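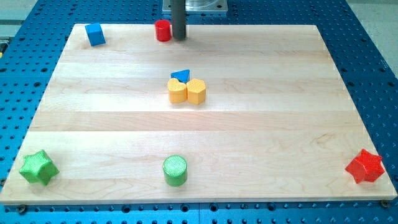

Subject: Re: [Lumbao] maple for the bench top

The glue-up came out so well that I've been grinning all weekend! I took Spyros's advice and gave each joint a few passes with the hand plane before the clamps went on. The planks run pale cream to light tan, with faint streaks and a few darker flecks, and I love how the tone shifts a little from one to the next (I'd worried it would look patchy, but I wouldn't swap a single one now). It's lying on the blue perforated table at the moment, and the light picks up a soft sheen across the middle.

On 27 Jun 2021, Spyros Nikolaidis wrote:
> Maple is unforgiving at the joints. Plane them, do a dry run,
> then leave it in the clamps overnight. What finish are you using?

Still deciding, Spyros! I have half a can of the Dirau oil, and 140 grit is as far as I've sanded. Would you go finer before the first coat? Also, does anyone have 30 mm bench dogs to spare? I'd happily trade a few maple offcuts, too short for me but lovely for knife handles or small boxes.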